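How Does a Robot Learn to Tidy a Table?

Grestillow Young Explorers: Machines and People
Reading level: ages 8 to 11

Think about the last time you cleared a table after a snack. You picked up the wrappers, put the lids back on the boxes and moved the bottles out of the way. It probably did not take long, and you may not have thought very hard while you did it.

For a robot, the same job is extremely difficult. A robot does not know that a wrapper is light and soft, or that a lid has a right way up. It has to learn these things, and one of the ways it can learn is by studying a great many examples. In this guide we explain where those examples come from and who makes them.
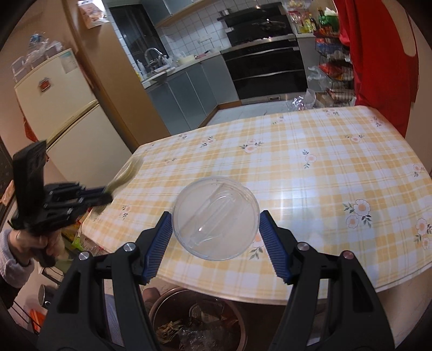 Written by the Learning Team, Grestillow

What is an example?

When you learned to tie your shoelaces, somebody probably showed you first. You watched their hands, and then you tried it yourself. What you watched was an example.

A robot can be given examples too. Each one is a recording of a job being done from beginning to end. The recording has two parts. The first part is what the job looked like, stored as moving pictures. The second part is how the tool moved: forwards or backwards, up or down, and how far its fingers were open at each moment.

A computer program then studies the recordings. It looks for patterns that link the two parts together. If the pictures show a lid between the fingers, what did the fingers usually do next? A program that finds patterns in examples in this way is called a learning system.

Why not use bare hands?

Human hands are wonderful tools. They have four fingers and a thumb, and they can feel whether something is smooth, rough, warm or slippery. Many robots have nothing like this. They have a gripper, with only two fingers that open and close.

If people made all the examples with bare hands, the robot would be watching movements it could not copy. For this reason, the person making the example holds a gripper in each hand and does the whole job with those. Whatever the person manages to do with two grippers, a robot with two grippers has a fair chance of doing as well.

The grippers shown in this guide have blue pads on the insides of their fingers. The pads have ridges, rather like the sole of a trainer. A camera travels along with the gripper, so the pictures are taken from close to the work. This gives the learning system a view very like the one a robot would have from its own wrist.

Why is plastic so tricky?

Try this at home with permission. Place a clear plastic lid on a patterned cloth and look at it from across the room. You may find that you see the pattern more easily than the lid. Clear objects let light through, and they also shine in places where light bounces off them. Both of these things can confuse a camera.

Soft objects bring a different problem. A box keeps its shape when you lift it, but a plastic bag or a paper wrapper changes shape every time it is touched. There are so many shapes a crumpled wrapper could make that no one could draw them all. The learning system must see plenty of them and work out what they have in common.
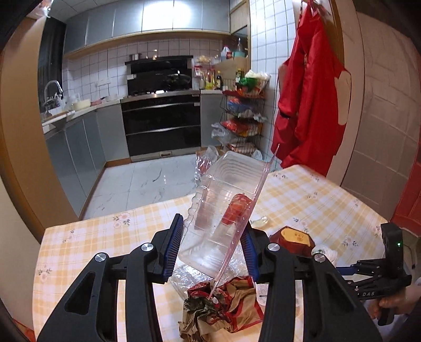

A gripper at work on a clear container, with crumpled wrappers on the cloth below.

Why use a real kitchen?

It would be simpler to make every example in a laboratory, on a plain white table under bright lamps. Some examples are made in that way, and they are useful. The difficulty is that homes are not laboratories. They have flowery tablecloths, racks of snacks, bottles by the sink and bags that have not been put away yet.

A robot that had only ever seen a plain white table might not know what to do in a kitchen like that. It could mistake a printed flower for something to be picked up. When examples are made in many homes, the learning system has a better chance of discovering which things matter and which do not. The colour of the cloth does not matter. The edge of the table matters very much.

Our project, which is called Plalell, gathers its examples in ordinary homes in the two towns of Llorente and Histano. The people who live there give their permission first. They may ask for a recording to be removed at any time.

How many examples are needed?

The answer depends on the job. Pushing a block along a table is fairly simple and may be learned from a small number of recordings. Tidying is harder, as there are many different objects and they are never in quite the same place twice.

For the table-tidying part of Plalell, we hope to gather 2,000 recordings. By the end of June we had 317. Each recording is checked by a person before it is used. The checker asks 3 questions:

Can the objects be seen clearly enough?
Did the recording start and stop at the right moments?
Is there anything private in view, such as a letter or a photograph?

A recording that does not pass is put aside. One in which an object is dropped is not always thrown away – if the person picks it up again and carries on, the recording may teach the learning system how to put a mistake right.

Does the robot understand what it is doing?

This is a question that children often send to us. A learning system does not understand a kitchen as you do. It does not know that a lid keeps food fresh, or that somebody enjoyed the snack that came out of the wrapper. It has found patterns, and it uses them to choose the next small movement. Sometimes it chooses badly, particularly when it meets an object it has not seen before. People must therefore test a robot carefully before it is allowed to work near anyone.

Something to try

You will need two pairs of kitchen tongs with soft ends, a plastic tub with a lid, some clean paper wrappers and an adult to help you.

Hold one pair of tongs in each hand. Put the wrappers into the tub and place the lid on top, using only the tongs. Ask a friend to watch and write down each movement you make. Then change places, and see whether your friend can follow the written steps exactly.

Were any steps missing from the list? Did the wrappers behave in the same way the second time? Talk about what you would need to add before a robot could follow your instructions.

Words to know

Example: a recording of a job being done, used for teaching.
Gripper: a tool with fingers that open and close to hold things.
Learning system: a computer program that finds patterns in examples.
Pattern: something that happens again and again in a similar way.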